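Housekeeping Skills, Unit 7: Clearing and Resetting a Small Table

Instructor: Meifang Tan
Reading before class: the linen chapter in the course binder, plus the sorting sheet by Peiyu Jiang

## What this unit covers

A small table in a break room or guest lounge collects things all day. By late afternoon there are usually wrappers, a container with its lid on, and a few small items that belong somewhere else. This unit covers clearing such a table, dealing with the cloth, and leaving the table ready for the next person.

Laying a table for a meal was Unit 6 and is not repeated.

## Terms

- **Clear:** take everything off the cloth.
- **Reset:** put back only what is on the room card.
- **Holding tray:** the shallow tray on the lower shelf of the cart. Anything you can't identify goes there.
- **Spot check:** looking over the cloth once it is bare, before deciding whether it stays or goes to the wash.

## Sorting before you clear

Look at the whole table first and decide what each thing is. Use four groups.

1. **Trash.** Empty wrappers, used napkins, torn packaging.
2. **Food and supplies still in use.** Sealed packets, full containers, anything with contents.
3. **Room items.** Things listed on the room card.
4. **Unknown.** Small parts, clips, caps, tools. Holding tray.

The first two groups are the ones students mix up. Foil is the main trouble. A crumpled wrapper and a flat packet can be equally shiny and printed all over, and one may be trash while the other has never been opened. Pick each one up and feel it. Check the seal along both short ends. If it is sealed, it goes in group 2 even if it looks old. Dates are checked later, at the cart.

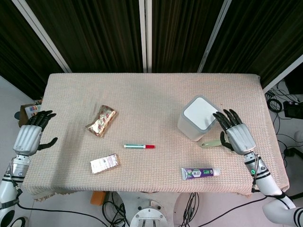
Containers with lids are handled upright. Keep one hand on the side and do not lift by the lid, which may not be fastened. If the container is empty and not on the room card, it goes to the dish station with its lid. Never stack a container on top of packets.

Small plastic pieces are easy to lose in the folds when a cloth is gathered up. Remove them before you touch the cloth. In the August session a clip from a Lastex garment hanger went through the wash inside a tablecloth and left a tear near the hem.

## The cloth

Waffle-weave cloths are used in the practice rooms. They hide creases well but hold crumbs in the grid, so wiping alone does not clean them.

- Brush toward one short side, into the crumb pan.
- Do the spot check with the overhead light on. Pale colors show smudges best from a low angle.
- A faint smudge can be dabbed with a damp white cloth. Wait 2 minutes and look again.
- If the mark is still there, the cloth goes to the wash at 30 degrees Celsius.
- Grease, sauce, or ink: straight to the wash, with a tag.

When a cloth stays on, check the overhang. Stand at the front and compare the two lower corners. Pull from the back edge to correct it, as pulling from the front stretches the weave.

## Practice

Work in pairs at the tables set up by Nevzat Yaman. One person sorts and says the group out loud, and the other writes it down. Then clear, do the spot check, and reset from the card. Change roles and repeat with a new set of items.

Hand in the written sort before you leave. Include the group for every item and your decision about the cloth. Zhiqiang Yuan will return the sheets at the start of Unit 8.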